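Print this page | E-mail this page

Guvance brings robot arms to the sorting tables at its Dolcombe site

DOLCOMBE, October

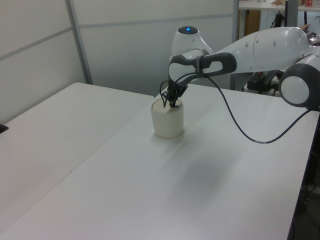 Amna Rizvi says she used to go home with sore thumbs, and that what she notices most about the new setup is how much more of her shift she spends looking at the parts and how much less picking them out one by one. She now sets up the job, checks the first pieces and decides when a batch is good enough to go on.

Guvance has put 2 robot arms to work in the small-parts room at Dolcombe, and we are delighted with how the first months have gone! The arms use two-finger grippers to reach into cups and other small containers, the kind of close work that people in the room had been doing by hand for years. Each arm can handle up to 305 picks an hour, and it keeps the same pace at the end of the afternoon as it did in the morning.

The control software comes from Dririer, and Thygesen did the installation and the training. Everyone on the small-parts team took part, including people who had never worked with a robot before, and most were teaching the arms new positions on their own by the second session. The team also chose the table height and asked for the light-colored worktops, so that a dropped part is easy to spot.

No jobs were cut. People who sorted full time now split their day between running the arms, inspection and packing, and they switch every two hours. The inspection desk has gained the most from this, with 770 more parts checked per shift than before the change. Odd shapes and rush orders are still done by hand, and the team wants to keep it that way for now.

Guvance will open the room to suppliers and local schools later in the season. Groups should write to the Dolcombe front office ahead of time, as space by the tables is tight.

Contact: Guvance Press Office, Dolcombe | Copyright Guvance. All rights reserved. | Back to top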